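Rastwood Edham desk, light wood top: review after nine months in a shared office

Score: 4 out of 5
Price paid: 253 dollars per desk
Written by Filippos Kyriakidis

I write this review because before we bought the Edham desk I was looking for one by a person who had used it for longer than a weekend, and I did not find it. The reviews on the shop page are mostly written on the day when the box arrives. People are happy that all the screws are there, and they give five stars. I understand it, but it does not help a person who must choose a desk for an office and live with it after.

We bought eight pieces. With delivery the invoice was 2,032 dollars. Before, we had gray desks with a plastic surface, bought used from a company called Gakbridge when it closed its upper floor. They were strong but very ugly, and the corners were broken. My colleague Ourania Christodoulou had to look at the worst of them every day, so she was the one who pushed for something in wood. She is not related to the furniture shop Christodoulou where we finally placed the order, although the man at the counter asked her three times.

Delivery and assembly

The desks came on a Sunday, which I did not expect and did not ask for. Ottar Grønli lives close to the office and he opened the door for the driver. Each desk comes in one flat box. The box is heavy for one person, but two can carry it up the stairs without a break.

Assembly took me forty minutes for the first desk and fifteen minutes for the last. The instructions have only drawings, no words. In step 9 the drawing shows the crossbar from the wrong side, and I mounted it backwards on the first desk, then had to take out all the bolts again. If you buy this desk, look at the holes in the bar and ignore the drawing. The key in the box is made of soft metal and it became round after a few desks. Use your own.

One top had a small dent on the long side. I wrote to the shop with a photo and they offered either a new top or money back for a part of the price. We took the money and turned this side to the wall.

The surface

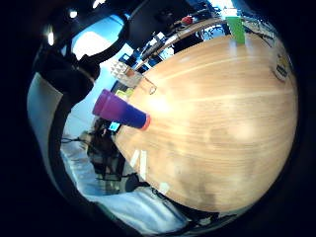
Color was the first thing we discussed when the desks were in place. In the catalog the top looks nearly white, like birch. In our office it is warmer. I personally like it more than the catalog, but if you need to match it with white shelves, go and see it in a shop first. The finish is smooth and has some shine. When the ceiling lights are on you get a bright patch of reflection on the wood, with the fine grain lines running through it, and if your chair is in the wrong place this patch is exactly where you want to read a paper. It also shows marks. You can see faint darker smudges on the top, and ours is cleaned every week. I would not say it is dirty, it is only that a pale surface with some shine does not forgive hands.

Cups and glasses we put directly on the wood, without coasters, because the coasters always disappear. After nine months I have found one ring that does not go away, and it was from a coffee mug which stood there over a long holiday. Cold drinks left nothing. Irina Pîrvu spilled a full glass of lemonade in November and dried it after some minutes, and now I cannot find the place. For cleaning we use a soft cloth with a little dish soap. Wenceslao Sepúlveda tried a kitchen spray once on his desk and the shine became weaker in a spot as big as a hand. Do not use kitchen spray.

Scratches are a different story. The top is softer than I hoped. A paper clip pushed under a laptop makes a thin line, and a ceramic foot of a lamp makes a worse one if you pull the lamp and do not lift it. I bought felt pads for everything that stays on the desk, and since then it is better.

Daily use

The desk is deep enough for a screen, a keyboard and still a row of things at the back. This was a surprise for me, as the measurements on the page looked small. I have long arms and I can reach the far edge without standing up. Irina is shorter and she keeps her things more to the front.
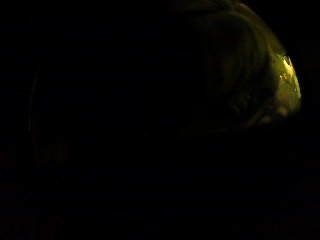
It is quiet too. The old desks made a sound each time someone leaned on them, and with the Edham I hear nothing unless I shake it on purpose. When two people type at desks that stand together, a little of the movement goes through if the edges touch. I put a strip of felt between them and the problem went away.

What I miss is a hole or a channel for the cables. There is nothing, not in the top and not below it. All the wires must go over an edge. For a desk which is sold also for offices, I think this is the weak point, and it is the reason that I take away one star. You can screw a metal basket under the top, but it costs extra and you must drill yourself. Ottar did it on his desk, with a result that he calls acceptable. I have left mine as it is.

The height is fixed. For most people here it is good, but Wenceslao is almost two meters tall and he has put blocks under the feet. There is no drawer. I do not need one, because a drawer in my case only collects old batteries.

Does it look good when it is full?

This question sounds silly, but for me it was important, because no desk here stays empty. The pale wood is kind to objects. Strong colors look nice on it, and flowers too. In the evening, with a table lamp on, the room feels much less like an office than it did with the gray desks. Two Edhams can stand side by side, and then one has a long work area where things can travel from one person to the other, which they do.

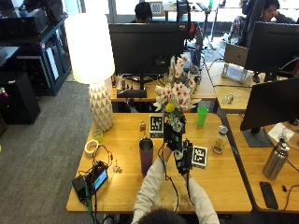
Lilies over the desk, with the lamp on and a second wooden desk to the right.

Would I buy it again?

Yes, for this price. I looked at a desk with the same size and a harder surface, and it was almost double. If you work with metal tools or you have many cables, I would pay the difference. For writing, for a computer and for the normal life of cups and bottles, the Edham is enough.

Good: warm color, stable, deep top, shop answered quickly
Less good: scratches easily, shows smudges, nothing for cables, mistake in step 9

Update: Rastwood wrote to me that the drawing will be corrected in the next print. About the cables they did not say anything - I have asked again.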